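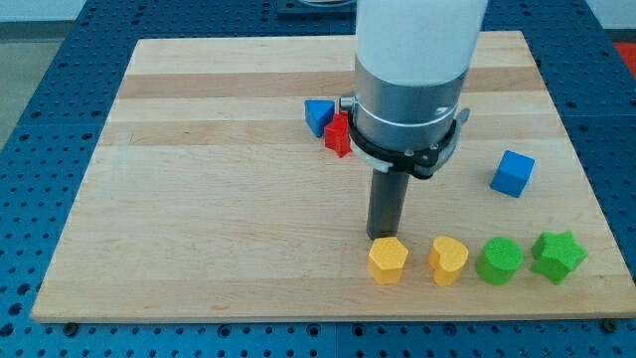
Minutes of the general meeting of the Fledmont Community Garden and Kitchen, held in February in the hall at Gilmartin Street. The meeting was opened at 7.10 pm by the chair. Apologies were received from two members. The quorum was present.

**1. Minutes of the previous meeting**

The minutes were read and accepted with one correction. In item 4 the word "compost" should be "compote". The secretary is sorry for this mistake.

**2. Water**

The chair informed the members that the new water tank from Sarano is delivered and stands behind the shed. Its capacity is 1000 litres. It is not yet connected to the downpipe, as the fitting which came with it has the wrong diameter. Sarano has promised by telephone to send the correct one at no charge.

A member asked if the garden may use the hose in the meantime. The chair answered that council restrictions still apply and watering by hose is allowed only before 10 am. Watering cans can be used at any hour. It was requested that the cans are returned to the hooks and not left in the beds.

**3. Plots and fees**

The yearly fee for a plot is at present $80. The chair proposed to keep it the same. One member was of the opinion that the fee should be lower for half plots, and this was discussed for quite a long time. There was no agreement on what is a half plot, because the plots along the north fence were never measured. It was decided to measure them before the April meeting and to keep the fee unchanged until then.

Carried, with one against.

The waiting list was also discussed. Members who do not wish to continue with their plot are asked to inform the secretary in writing. A plot which is left with weeds to the height of the knee will receive a letter.

**4. Shared kitchen**

The new timetable for the kitchen is on the fridge. The Saturday preserving group asked for one more hour, so that the jars can cool before they are moved. Agreed.

The oven door does not close properly on the left side. A quote for the repair was received from Mukuvon in the amount of $333. Some members found this expensive. The secretary will ask for a second quote, and the repair can go ahead if the cost is not above the first one.

It was repeated that rubbish and recycling go in separate bins, and that fish should be taken home.

**5. Autumn plant stall**

The stall will be held in March on the footpath in front of the hall. The council permit was granted. Members are asked to bring seedlings in pots with a label showing the name of the plant. Tomatoes are not needed. The float for the cash box was set at $100.

**6. Other business**

A member asked about possums in the fig tree. The net will be checked for holes.

The key to the side gate is still missing. Whoever has it, please put it in the letter box.

The meeting was closed at 8.35 pm. The next meeting is in April, same place, 7 pm. Please bring your own cup.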